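Ticket 118: Right arm drops out of sync when lifting steamer tier
Project: Dretness (two-arm kitchen bench, shared workshop)
Opened by: Patricio Carretero
Assigned to: Kolbrún Kvaran
Priority: normal
Status: closed

Opened 24th October

Patricio Carretero wrote:

Right arm stalls partway through the "lift top tier" step. The gripper closes on the rim, the arm starts up, then joint 4 reports a following error and the controller holds position. Left arm is not affected. It keeps its place and waits for the handover signal, which never comes, so the whole sequence sits there until I hit stop.

Happens on most runs but not all. Same program as last week, no edits. Firmware is the same on both arms. I power cycled twice and re-homed both sides.

Log from the last failure:

step 3 lift_tier start
R gripper closed
R j4 following error, limit 94
R hold
L waiting on R
timeout 300 s

Kolbrún Kvaran wrote:

Does it fail with nothing in the gripper? Run the same path with the tier left off the bench and let me know. Also check whether anyone changed the payload setting. Edness is on the same controller and they were in there on the weekend.

Patricio Carretero wrote:

Ran it empty, no fault. Ran it with the tier, fault on the second try. Payload setting is unchanged from the backup.

Then I slowed the lift to half speed and it got further before stopping. I also noticed that the tier comes up with a tilt. The gripper has it by the back rim only, so all the weight hangs off one side. 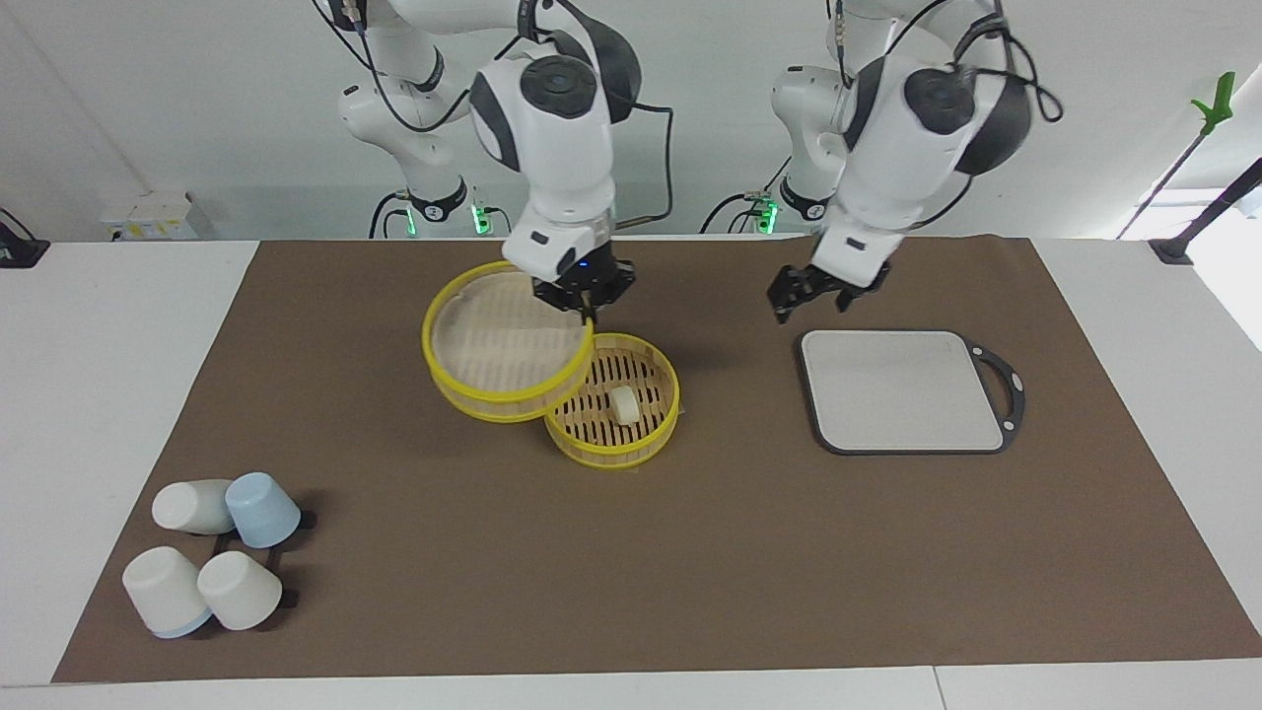 I don't think the weight alone is enough to do it. A bamboo tier is light and we have lifted the cutting board with the same arm. My guess is that the lower basket is catching it. The two rims are a close fit, and if the top one tilts before it is clear, it wedges.

Kolbrún Kvaran wrote:

Agree on the wedging. The lift path goes up and back at the same time, so it is pulling the tier sideways while it is still seated. Try this:

1. Split the lift into two moves. Straight up first, then back.
2. Move the grasp point in toward the middle of the rim if you can get the fingers there without hitting the other arm.
3. Leave the following error limit alone. I know raising it is tempting. Last time we did that on Bravo we stripped a gear.

Also look at the cable loops on the upper links. If one is pulling tight at the top of the move it will add load to j4, and that could be why it only happens on some runs.

Patricio Carretero wrote:

Did 1 and it is much better, one fault in the whole evening. Could not do 2, the left gripper is parked too close and I don't want to re-teach the board pickup.

For the cables, I moved the arm through the path by hand with the power off. There was a snug spot near the top. I let out some slack at the upper tie and it moves freely now.

Left it cycling after that with no faults. Speed is back to normal.

Kolbrún Kvaran wrote:

Good. Save the split lift as the default and copy it to the Premamham folder, they use the same steamer routine. Please put a note in the wiki about the cable tie, we will forget by December.

Patricio Carretero wrote:

Saved and copied. Wiki note added under "Arms, right side." The grasp point is still on the back rim, so I opened a separate ticket for re-teaching the board pickup.

Closed by Kolbrún Kvaran
Resolution: path changed, cable slack adjusted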